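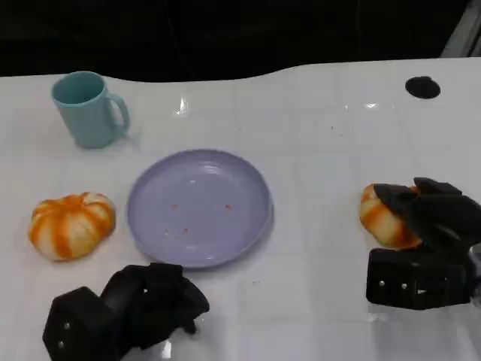 Is it worth asking to try the arms yourself at the Noda open day?

I'm taking my niece to the next one in January, and she's ten and mad about robots. When I went last year I mostly stood at the back of the crowd and missed half of it. I remember the two-armed table best, the one with the striped squash and the lavender plate, and I'd love for her to get a turn at the controls. Do they let visitors do that, or is it staff only? And do I need to book?
Vinzenz Rainer

Yes, ask! I did it last time and the guy running it was happy to hand over for a few minutes. It's harder than it looks — I kept coming at the squash from the side and it just rolled off on me. Get there before 2, though, as the line got silly after lunch. No booking for the main hall, but the workshop upstairs takes 80 people and it fills up. Your niece may need a box to stand on, the controls are set for adults. Oh, and parking behind the Wallin building is free.
Ebuka Bashir

We went two years ago and they only let us watch, so maybe it depends who's on. The kit they had in the shop was 2,499 and my son still brings it up. Bring snacks, the cafe closes at 3.
jullar_mom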